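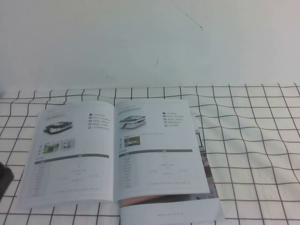

Equipment planning: progress report for December 2023
To: Siyabonga Mkhize
Project: Fincombe site, mobile robots for yard and corridor runs

Hello Siyabonga,

You asked for something you could read on the train, so I've left the spreadsheet out of this and will just tell you where we've got to. The short version is that we've narrowed the choice to two machines, we haven't spent anything on either, and I'd like your yes or no on the trial money before the break if you can manage it.

Where we are with the shortlist

When I last wrote we were still arguing about whether to buy one big robot or several small ones. That's settled now (hurrah). We want small and low, because the link corridor between Stores and the Magagula building has that awful ramp with the turn at the bottom, and anything tall with a load on top makes the site team nervous. Me too, if I'm truthful.

So we've been working from the printed catalogue, and most of my month has gone on two facing pages of it. On the left there's a low, boxy one with a white top and small wheels, very much a bare chassis that you build your own load bed onto. On the right there's a smoother, wedge-shaped one, white with a dark stripe, which looks far more finished. Each gets its own specification table underneath, in the smallest print known to man, and I've now asked Claltport, who'd be supplying us, to send both tables as a proper file so we can put them side by side without a magnifying glass. They've promised it. I've chased once and I'll chase again on Monday.

My own leaning is towards the boxy one. We already have the trays and the people who can bolt them on, and I like being able to change the top half later without buying a new bottom half. The workshop agree with me. The front office prefer the other one as it looks smarter going past visitors, and I do take the point, but I don't think we should pay extra for that until we know what it does on the ramp.

What we've measured

I walked the whole route with a measuring wheel and it comes to 262 metres from the Stores roller door to the far bench in Magagula. That's longer than the site plan says, because the plan goes through a fire door we're not allowed to prop open. There are four doors on the route that a robot can't get through by itself at the moment. Two have openers fitted already, which only need a signal wire. The other two are the old heavy ones and I've asked Estates for a price.

The narrowest spot is by the plant room, 600 mm between the handrail and the pipe boxing. I keep coming back to that number! It's the first thing I'll look up when the tables arrive, and if either machine needs more room than that to get past, we either move the boxing or send it the long way round through the yard. Going through the yard means rain and the drain covers, so I'd far sooner talk to Estates about the boxing.

The floor is mostly fine. There's a lip at the Magagula threshold that catches the trolleys, and I've put in a job to have it ground down, as it wants doing whatever we buy.

Money

Nothing has been committed. The planning budget has only paid for my time and the wheel hire. Things I now know we'll have to find money for, and which weren't in the first version of the bid:

Door openers on the two heavy doors, plus wiring for all four
A charging spot in Stores, with its own socket (the existing one is shared with the shrink-wrapper and trips if you look at it)
Brackets for our trays, if we go for the boxy one
Yearly service cover, which Claltport quote separately from the machine
Training for the Stores team, on both shifts

I left service cover out of the first bid and I'm sorry about that. I'd assumed it came with the purchase for the opening year and I should have asked. It'll go in as its own line in the revised version so that it doesn't get lost again.

I haven't put prices next to any of these as I only have two of them in writing, and I'd hate for you to carry a guess of mine into the finance meeting. You'll have the full sheet as soon as the Estates figure is in.

The software question

Jistska (our job-booking system, for anyone you forward this to) can send a message out when a delivery is ready to go. Whether it can send one in a form the robot understands is another matter. I've asked for a call with Claltport's technical person, and until then I'm treating it as unknown. If it's no good we can start with somebody pressing a button in Stores. That's perfectly all right for a trial and I wouldn't want to hold things up over it.

What I'm asking you for

A trial, before any purchase. Claltport will lend us a machine for seven working days if we pay carriage and insurance, and we can choose which model. I'd take the boxy one first, run it on the real route with real trays, and have people from both shifts use it. If it does badly on the ramp we ask for the wedge-shaped one and do the same again.

For that I need your approval for the carriage and insurance, plus a bit of cover in Stores while people are being shown how it works. I'd also like you to have a quiet word with Estates about the heavy doors, because a request from you moves rather faster than one from me.

Things that could trip us up

Lead time is my main worry. If we don't order until after the trial, delivery could slip past the point where the Magagula move is finished, and then we'd be pushing trolleys through the busiest bit of it. I've asked whether we can hold a place in the queue without paying a deposit. No answer yet.

The other one is the ramp, and I can't tell you any more about that until there's a robot on it.

I'm in until the Thursday before the break if you want to walk the route with me. It takes twenty minutes, and bring a coat for the yard bit.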